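Flirnel is a method for training robot arms to pick up small objects and place them in open containers. It was developed by Lwazi Gumede within the Wekura project and learns from recorded demonstrations. Each demonstration covers one grasp and one release on a tabletop. 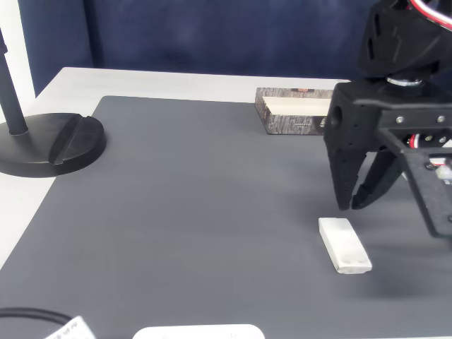 Training used 2791 demonstrations in seven object groups — a further 239 were held back for testing. The policy predicts short sequences of joint targets and runs without a separate grasp planner. Its main weakness is release height, which varies when the container wall hides the fingertips.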